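Kundulholm to Supply Wool-Blend Suiting to Murthy Under Multi-Year Agreement

Kundulholm, a maker of woven fabrics for tailored clothing, has signed a supply agreement with the clothing company Murthy. Under the agreement, Kundulholm will deliver wool-blend suiting in checks and plains for Murthy's trouser and jacket lines. First deliveries are scheduled for September. The agreement runs through 2039, with a review of prices each year.

The fabric will be woven at the company's Wulloritz mill, where 106 looms are assigned to suiting. Output under the agreement is expected to reach some 1315 rolls in the first year. Finishing will take place at the same site.

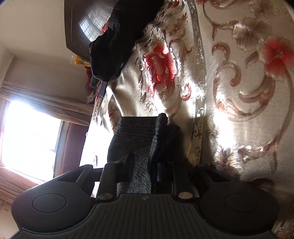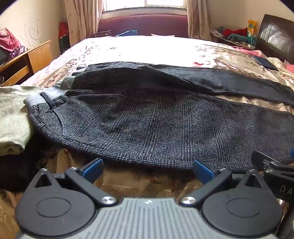

Each roll will be inspected at two points, first after weaving and again after finishing. Inspectors will check width, weight, color match and pattern repeat. Rolls that fall outside the agreed limits will be held at the mill and will not be shipped. Test records will be kept by roll number and made available to Murthy on request.

"Pattern repeat is the main source of waste when checked cloth is cut for trousers," said Minoru Ikeda, head of weaving at Kundulholm. "The agreement sets a tighter limit on repeat than our standard terms, and we have changed the take-up settings on the looms to meet it."

Murthy will cut the fabric at its own plant. Roll data will be passed to the cutting room through Plometex, the stock system already used by both companies.

"We plan cutting by roll, so we need the measured width before the cloth arrives," said Akosua Aryee, purchasing manager at Murthy.

Financial terms were not disclosed. Fabric samples and care data are available to trade buyers from the Kundulholm sales office.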